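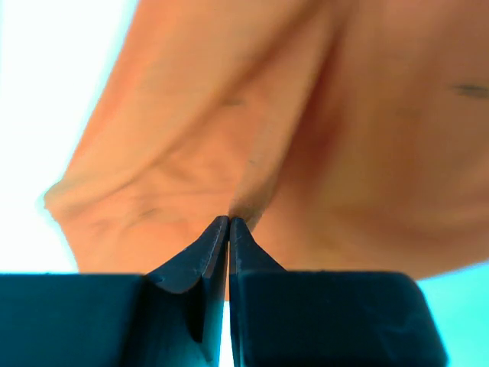 Fig. 1. Orange cloth held between the two fingertips, wrist camera.

Unit 11: Costing a Cloth-Handling Cell
Course notes, G. Holzer, Iredham

The arm is usually quoted first and dominates discussion. For cloth work, budget the gripper, fingertips and wrist camera as separate lines. Each wears at its own rate and has its own lead time.

Worked case: Hakov quotes 1,907 per gripper, fingers included. Hagedorn quotes the body alone, with fingers as a consumable at 70 a pair. Compare the two over the full project term – unit price alone will mislead.

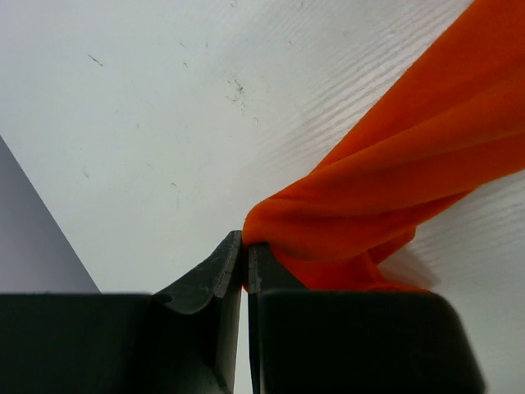

Contact is concentrated at the tips, so plan replacements there first. Hold 2 spare pairs per gripper and order the next when one is fitted. Finger blocks can stay on a yearly check, entered under maintenance in February.

Lighting belongs in the first-year budget. A bright background can wash out the camera view, and later changes mean repeating calibration.

Exercise: redo the Skeltirel budget sheet with the fingers moved from capital to consumables. State the term used.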